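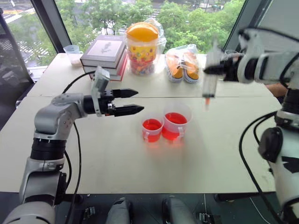

Marloes Postma would rather have a measuring cup she can read than another recipe card, and she told the Zinis kitchen desk so in June — the marks on hers had faded and she was guessing at the syrup. A fair complaint. It went straight into the new line.

FOR IMMEDIATE RELEASE

Zinis adds clear measuring cups and dosing syringes to home candy range

Zinis is adding clear plastic measuring cups with handles, two sizes, plus a clear dosing syringe for small amounts of color and flavoring. On sale from Friday at Hivine stores and the Zamby web shop. Sold as a set or one by one.

The idea is simple. Big pours go in the cups, the last few drops go in with the syringe. Red syrup is the usual test at our place, it shows every drip on a white table and stains if you leave it. Wipe right away, cold water first.

"People get the sugar right and then tip in half a bottle of coloring," said Darius Pascu of Zinis. "Draw it up, hold the tip straight down, push slow. You can always add more, you can't take it out."

What's in the set:
Large cup, with handle
Small cup, with handle
Dosing syringe
Recipe booklet, 26 pages, hard candy, jellies, a couple of drinks

Set price is 14 dollars. First 125 orders thru Zamby get free shipping. Cups are top rack only in the dishwasher. The syringe comes apart for hand washing, let both parts dry before putting it back together. Not for medicine use. Not for hot sugar either — let syrup cool below 40 degrees Celsius before it goes in the cups or the syringe.

Refill colors in red, yellow, blue and green are sold seperately. Orange is delayed, new date when we have one.

Demo afternoon at the Hivine store on Dağdelen Street, Friday from 2 p.m. Kids welcome with an adult, bring an apron. Tasting while it lasts.

Samples and price lists for retailers: ask for Darius Pascu at the Zinis press desk, weekdays until 4 p.m.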